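Flimlow hand rig, after 200 folds

I bought the Flimlow pair in April to replace our old Fendance set, which had a habit of dropping its tracking whenever anyone sneezed. Setup took 10 minutes according to the leaflet and most of an afternoon according to me. Strap in, plug in, wait for the little screen to wake up, then find out the cable is just short enough to make you lean. 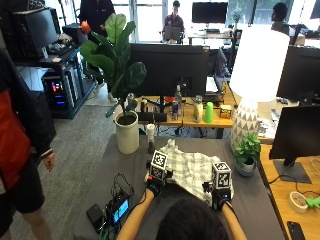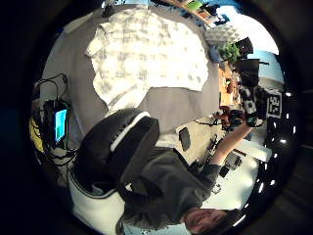 Plaid shirt, our standard test load.

Upkeep is mostly wiping the marker cubes and retightening 4 screws that would prefer to be elsewhere. Hertta Rautiainen fixed a sulking left hand by reseating one connector, then billed me in coffee. Recalibrate after that or your data will insist you have two left thumbs. The straps have held up, the manual hasn't. Ivmont sells spare cubes at a price that suggests they're carved by monks.

Four stars, one off for the cables.

12 comments | 31 shares

Related
Ó Néill bench clamp review
Cable sleeves, ranked by regret
Two years with the Fendance set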